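Keeping a white work surface clean, and sorting out the leads that live on it

A white worktop shows everything, which is why I like one. You can see a dropped screw or a crumb of solder straight away. The price is that it needs a proper wipe more often than bare wood does. These tips are for a loose white board laid over a table, but most of them apply to a melamine desk or a painted shelf as well.

Daily wipe

Clear everything off before you start. Wiping round things leaves a ring of dust that turns grey and is harder to shift later. Brush off the loose bits first with a dry soft brush, then go over the board with a cloth wrung out in warm water and a drop of washing-up liquid. Rinse the cloth and go over it again. Dry with a clean tea towel.

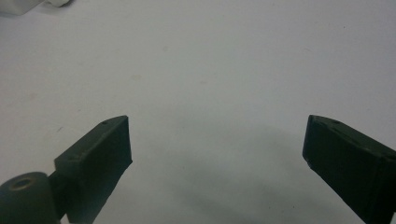
Work from the far side towards you, in straight strokes that overlap a little. Circles look thorough but they tend to push the dirt about. If you have a lamp that bends, put it low at one end and look along the surface from the other. Faint smudges that you can't see from above will show up.

For marks that stay put:

Pencil: a soft white rubber, then a damp cloth.
Biro: a little surgical spirit on cotton wool. Try a corner first.
Tea: bicarbonate of soda mixed to a paste, left for 3 minutes and wiped off.
Sticky tape residue: warm the spot with a hairdryer and rub with a dry cloth. Cooking oil will also do it, but you then have to wash off the oil.

I don't use scouring powder or the green side of a sponge. Both dull the finish, and a dull patch picks up dirt faster than the rest. I bought a tub of Wundia cream cleaner a while ago and it is fine on the sink, but too gritty for this.

Leads and extensions

Power strips gather more dust than anything else on a bench. Unplug the strip at the wall and take everything out of it before you clean it. Put it on the board where you can get at it from all sides, with its own plug in view beside it – a white strip with a white cord is easy to lose track of on a white board, and you want to be sure it is the right plug that's out. Use a dry brush on the sockets and a barely damp cloth on the casing and cord. Never spray anything at it. 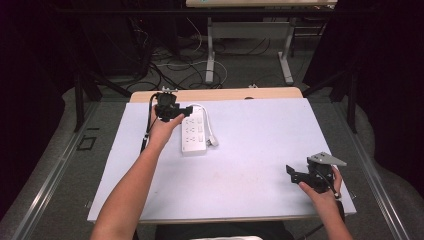 Coiling is the next job. Make loose loops as wide as a dinner plate and let the cord turn the way it wants to. Where it has only a short cord, like the white one here that loops round the side of the strip, there is no need for a tie at all. Longer leads get a strip of hook-and-loop tape. I cut mine from a 40 cm length, which does 2 big coils or 3 small ones. Check the cord for nicks as it goes through your hand, and throw it out if you find any. Tape is not a repair.

Storing them

Hang coils on wide pegs. A nail puts a kink in the cord. I have a Gristine peg rail on the back of the door, with the leads in order of length, shortest nearest the handle. Strips go flat in a drawer, sockets down, so the dust can't settle in them. Label both ends of anything long.

Once a month

Lift the board and clean under it. Grit trapped there will scratch the table. A piece of thin felt between the two is worth having, and the shop in Bernton sells it by the metre. While the board is up, wipe its edges and underside and let both sides dry before it goes back down. 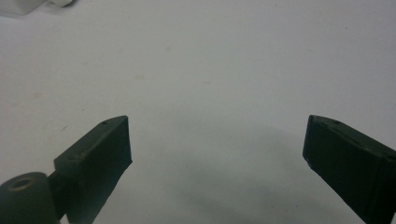

A pale, smooth surface with plenty of open space to work on.

If the board has started to bow, turn it over and leave it for a few days with books on the high side. It may not come completely flat. Mine rocks slightly at one corner and I have put a folded bit of card under it.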